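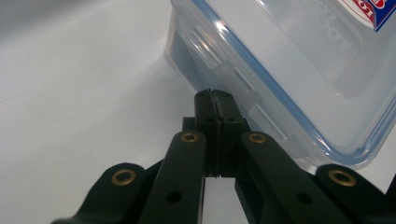 報道関係各位
20/5/20
イルーラ(Irura)

透明保存容器「ブラヴィク(Bravik)」シリーズ、家庭の台所に向けて販売を開始

暮らしの道具を手がけるイルーラは、ふた付きの透明保存容器「ブラヴィク」シリーズの取り扱いを、直営店および公式オンラインショップで始めました。おうちで食事をつくる機会が増え、作り置きや乾物の置き場所に頭を悩ませていらっしゃる皆さまに、少しでも気持ちよく台所に立っていただけたらと願いながら、準備を進めてまいりました。

本シリーズは、中身がひと目でわかる透明なプラスチックの本体に、ふたの縁をぐるりとめぐる水色のシリコーンパッキンを組み合わせた保存容器です。角には丸みをもたせ、スポンジが隅まで届きやすい形にしました。ふたは側面のクリップで留めるつくりで、パッキンは取り外して洗っていただけます。毎日のことですから、洗いやすさには何度も手を入れ、担当者の家の台所でもずいぶん長いこと使い続けてまいりました。

開発にあたっては、157世帯のご家庭に試作品をお使いいただき、たくさんのお便りを頂戴しました。「冷蔵庫の奥で忘れられていた煮豆が、ちゃんと食卓にのぼるようになりました」「パッキンに色がついているので、洗ったあとの付け忘れに気づきやすいです」といったお声は、今も開発室の壁に貼ってあります。なかには便箋4枚にわたって、ご自宅の引き出しの寸法まで書き添えてくださった方もいらっしゃり、一同たいへんありがたく拝読いたしました。

商品企画担当 ジントラ・ヴェンクスのコメント
「わたしの母は、空き瓶に何でも詰めて棚に並べておく人でした。お豆も、お茶も、ときにはボタンまで並んでいて、その棚を眺めるのが子どものころの楽しみだったのです。ブラヴィクも、そんなふうに中身を眺めながら、今夜は何をつくろうかしらと考えていただける容器になれば、こんなにうれしいことはありません」

商品概要
商品名:ブラヴィク 保存容器
サイズ:全7種
価格:1,168円より(税込)
本体:プラスチック(透明)
パッキン:シリコーン(水色)
販売:イルーラ直営店、公式オンラインショップ

パッキンのみの交換用部品も、サイズごとにご用意しております。末永くお使いいただけますよう、どうぞお気軽に店頭でお申し付けください。

本件に関するお問い合わせ
イルーラ 広報担当 アウストラ・ルイク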